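Guides > Mobile Arm > Visitors and Demonstrations

Section 7. Setting Up for an Open Day

Reading this section the evening before your visitors come will save you a good deal of running back and forth in the morning. It was put together by Leokadia Makowska and Oliwia Piątek from the notes they kept at the Villbridge open days, and it covers the "tidy the room" demonstration, the one families tend to ask for by name. If you only plan to show the arm parked on its stand, you can skip ahead to Section 8.

Before the doors open

1. Walk the floor yourself, slowly, and decide where people are going to stand. We like to put them along one side only, so that the arm never has to turn toward the crowd. Mark the line with tape that shows up well against your flooring.

2. Keep at least 1,000 mm between the tape and the farthest point the arm can reach. (Small children lean. Please give them more room if you have it!)

3. Charge the base fully. A full charge gave us 136 minutes of steady demonstration at Villbridge, with short rests between groups.

4. Look over both gripper fingers, front and back. A little wear in the coating is fine for cushions and other soft things. If a finger wobbles when you press it, stop there and replace it before going on.

5. Set the speed limit to 294 mm per second on the Forton panel and press Save. The panel goes back to its old value if you leave the page without saving, and we have both been caught by that one.

Choosing what to show

Leave the room looking like a room. It is tempting to clear everything away and set one foam block on a bare floor, but visitors enjoy the demonstration much more when they see chairs, a table, a box or two and the ordinary clutter that people live with. A big upholstered chair makes a good landmark, and it gives you something to point at while you explain how the arm finds its way.
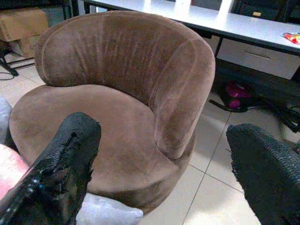
Figure 7-1. Wrist camera view with the fingers open and the velvet armchair between them.

Put the wrist camera view up on a large screen if you can borrow one. People will look back and forth between the screen and the arm, and it's lovely to watch them work out that the two dark shapes at the bottom are the fingers.

Running the demonstration

6. Introduce yourself, say where the stop button is, and hold it up so the people at the back can see it.

7. Bring the arm to the Ready position and open the gripper all the way. Wait for the tone.

8. Start the Ledura routine from the panel. Talk while it runs, and don't worry about filling every pause.

9. When the routine finishes, return the arm to Ready before you take any questions.

CAUTION: Never hand an object to the arm while a routine is running, even if a visitor begs you to. Never lift anything heavier than 500 g in front of guests.

NOTE: Velvet and other napped fabrics can look lighter or darker depending on how they were last brushed. If the routine hesitates over a chair it has met before, smooth the seat with your hand and run step 7 again.

After the last group, park the arm, switch the base off at the rear, and write down anything odd in the log while you still remember it.

Grabowska Visitor Guides | Contact the help desk | Back to top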